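Tarnomton opens gripper and controller comparison bench at Skustdale

Skustdale, July 15, 2022 - Tarnomton has begun a side-by-side trial of grippers and controllers at its Skustdale workshop. The work is meant to help small manufacturers choose parts for two-armed robots before they buy. It is being carried out with Dreneo, which wrote the test plan, and will run until November.

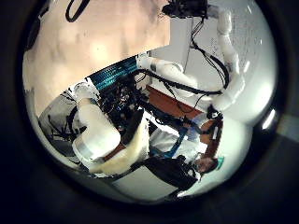 Cabling is one of the first things the trial will look at. Firms often add a new gripper to an arm that was never wired for it, and the leads then have to follow every joint. On the white right arm at Skustdale the black cables are strapped loosely and loop beside the segments, while a thick bundle of teal-blue cables crosses the upper part of the torso. Engineers will record how each layout copes with repeated bending.

Each gripper will be put through 500 grasps on every controller it can be paired with - a full set comes to 408 hours of bench time. Results will cover grip force, slip, response time and the time needed to change from one gripper to another. 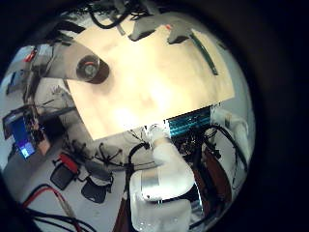 Test objects

The set holds 41 objects, from soft packaging to plain metal parts. Silver cylindrical pieces with a brushed finish are included, held horizontally against a white finger. Wrist cameras will be compared on the same objects, with attention to glare from bright metal.

Taking part

Some 30 firms in the Heywood area have asked to see the findings. Others may apply to send in a gripper or controller until the end of the trial. There is no charge, and makers will see their own figures before publication.

Notes to editors

Tarnomton tests and fits automation equipment for small and medium-sized manufacturers. Dreneo writes test methods for industrial users.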